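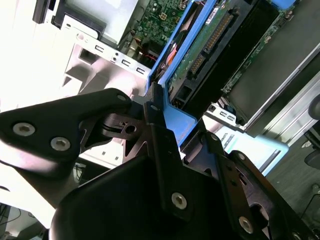
An open server chassis with a blue drive carrier.

The parish of Cliststead stored its birth and marriage records in 302 bound volumes, and for years anyone tracing a family had to go and read them in person. Catherine Menzies began scanning them in April with a grant that covered 18 months of work.

Most requests come from abroad. Albertina Matos wrote from Gouveia looking for a great-grandfather who left to work in the wool trade. She had a surname and a street.

"The street had been renamed, so that took a while," Menzies said. The entry was in a volume with over 970 names and no index.

Scanned pages can now be searched by surname and decade. Copies cost $10 each, and the reading room still opens at 9 a.m. for people who prefer paper.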